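Talebi gallery: the bathroom weeks

Reading time: 6 minutes

Welcome back, and thank you to everyone who wrote in after the kitchen page. We have moved on to bathrooms now, which several of you had been asking for, and the two pictures on this page come from a session at a marble vanity with a very large mirror over it. Talebi is our household tasks project at Ondden, and the part of it I look after is the gathering: getting a robot to do an ordinary job, over and over, with a person's judgement behind each movement, so that the learning system has something decent to copy. 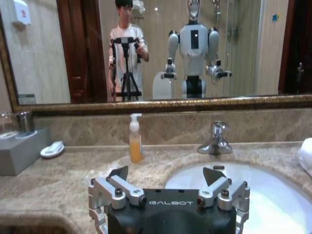 Gripper open by the rim of the basin, with the soap and the tap just behind. 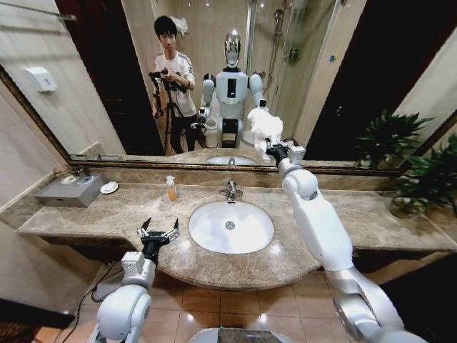

Mirror wiping sounds like the sort of thing you could explain in one breath, and when we first wrote the task card for it, that is more or less what we did. The card said "wipe the mirror" and had a box to tick. By the end of the first morning we had a stack of recordings in which the mirror had been wiped in every style you can imagine - side to side, up and down, in little circles, in one case a sort of figure of eight - and the people at the controls were all quite sure they had done it the normal way. They had, too. They had done it the way they do it at home.

We talked for a good while over lunch about whether to mind. If everybody wipes in the same direction, the system learns a neat, tidy stroke very quickly and then falls to pieces when the cloth lands somewhere odd. If everybody wipes as the mood takes them, you need far more recordings before it settles on anything at all. We ended up somewhere in the middle. The card now says to start at the top of the patch and work down, and leaves the rest to the person. I'm still not certain it's right, and if you have run something similar I would love to hear what you chose.

The target for the bathroom set was 369 good recordings. I know that is a peculiar number. It came from the list of starting positions, which somebody drew up with great care on a spreadsheet, and by the time we had crossed off the ones the arms couldn't reach without bumping the tap, 369 is what was left. We did think of rounding it. Then we decided that a number with a reason behind it was easier to defend than a handsome one, and it has been written on the whiteboard in Avbridge ever since.

We work in batches of 20. After each batch the person at the controls stops, stretches, has a drink, and somebody else takes over. It used to be longer turns, and you could see the difference in the recordings quite plainly when you played them back one after another: the early ones careful and a bit slow, the middle ones lovely, the late ones hurried, with the arm cutting corners on its way back to the start. A learning system will copy a hurried arm just as happily as a careful one. So now we stop at 20, even when the person says they are fine, and especially when they say they are fine!

Cloths deserve a paragraph to themselves. A cup is the same shape every time you pick it up, but a cloth is a new object each time you let go of it. We tried folding ours neatly before every recording and got beautiful, useless examples, because nobody's bathroom has a neatly folded cloth waiting in the same spot. After that we began dropping it on the counter from elbow height and leaving it as it fell. The grasps got worse and the recordings got much better. We keep the ones where the first grasp misses and the second one gets it, by the way. We mark them with their own label, "recovered", and the Kostance team (they do the training side, and are very patient with our spelling) tell us they would happily take more of those than we send.

Mirrors bring their own bother. Everything in the room turns up twice, including the robot, and a model that has only seen plain walls has no reason to know which pair of arms belongs to it. We thought about covering part of the glass, and we thought about choosing rooms with small mirrors, and in the end we did neither. People have big mirrors. If the robot is going to be of any use in a bathroom, it had better get used to seeing itself there. What we do instead is make sure the starting positions are spread well across the glass, near the frame as well as in the easy middle, so that the reflected arm doesn't always turn up in the same corner.

A few of you asked how we decide what counts as a good recording. It is less grand than you might hope. Each one is watched by a person who wasn't at the controls for it, at double speed, with three questions on a slip of paper next to them. Did the cloth touch the glass and stay touching for the whole stroke? Did anything on the counter get knocked? Did the arms come back to where they began? A no to the first means it goes in the bin. A no to the second or third means it goes in a side folder, and we look through the side folder on a Sunday evening when the building is quiet and the kettle is free. You would be surprised how often something worth keeping is in there.

For new starters, we ask for 2 practice sessions before anything they record goes into the set. The first is only reaching: touch this, touch that, come back. The second is with a cloth. Most people find the wrist the hardest thing, as your own wrist does a dozen small kind things for you that you never notice until you have to ask for each of them separately. Please don't be put off if your first go looks clumsy. Mine did, and I still have it on my laptop to show people.

The next task card is for the counter itself, wiping round things without moving them and then, later on, moving them and putting them back. We have pencilled in 100 recordings to begin with, to see how the card holds up before we commit to anything bigger, and I hope to have the pictures sorted and up here in March. There is also a half-written card about taps, which has caused more argument in the office than everything else on this page put together, mostly over how far to push a single lever before you call it on. I'll save that for its own page.

Contact the Talebi gallery desk, Ondden, Avbridge | © Ondden, all rights reserved | Back to top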